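Casual block sorters wanted, Rewi toy library

Posted May 19, 2025

Need people who can sort wooden blocks. Casual hours, mostly mornings, some arvos. Start as soon as we can get you in.

The short version. Etanent is putting its old block sets back into circulation for kinders and playgroups. The sets came back from hire all mixed up, different makers, different years, pieces from one set in the bag for another. We have 1282 pieces logged so far and plenty not logged yet. They need to be sorted by shape and colour, checked for damage, and packed into sets that are complete.

What you'd be doing

Tipping out a bag, sorting into bins. Triangles, arches, hooks, straights, cubes. Red with red and so on. Bins are colour coded, you'll get the hang of it in a morning.

Checking every piece by hand. Run a thumb along the edges. Splinters, chipped paint, teeth marks (lots of teeth marks). Light sanding is fine to do at the bench, anything worse goes in the reject tub.

Filling out the set card. One card per set, tick the shapes off, initial it. If a set is short you write what's missing and put it on the short shelf. Please do not pinch from another set to fill it, we had a whole shelf go wrong in January that way and are still fixing it.

Packing. Finished sets go in a calico bag with the card, then on the trolley for Drerura, who do our deliverys.

Who we're after

Patient. Good eye for shape and colour. OK with standing or sitting at a table for a couple of hours, we have stools at both heights. You don't need experience with kids or toys. Retired woodworkers, uni students, parents with school hours to fill, all welcome. Must be 16 or over. A Working with Children Check is not needed for the sorting room but is needed if you want to come along on playgroup visits later.

Colour blind is OK, tell us and we'll put you on shapes or sanding.

Hours and pay

Shifts are three hours with a break in the middle. Two shifts a week to start, more if you want them and we have the bags. Casual award rate with loading, paid fortnightly. Tea and coffee there, bring your own lunch if you're doing a double. Parking out the back is free but fills up early, the bus stops across the road.

We have 33 sets promised to the Haltelov kinders and want those out first. After that it's steady work, the full collection is meant to be 100 sets by the time we finish.

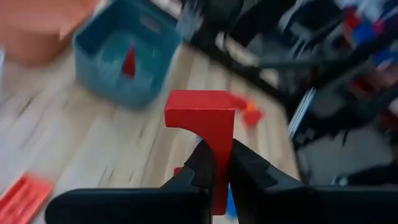 Jawad Memon says the hooks are the slow part, two of the older makers cut the inside curve differently and they look the same until you stack one on the other. Save them for the end of the bag, was his advice, and do them all in one go with a sample from each maker beside you.

There is a shape chart on the wall for this, and a spare copy in the drawer under the bench. Ask if unsure, put it aside if there's no one to ask.

How to apply

Email or drop a note in at the front desk. No formal resume needed. Just tell us
your name and a phone number that you answer
which mornings or afternoons suit
anything we should know re lifting, standing, eyesight, dust
whether you'd want to do sanding (masks and gloves supplied)

We'll ring to set up a short trial shift, paid, one bag each. If you enjoy it you're most likely in. If you don't, no hard feelings and you still get paid for the time.

Closed-toe shoes please. Blocks hurt when they land.

Applications stay open untill the spots are filled. Mention the Rewi sorting room in the subject line or it will end up with the hire enquiries.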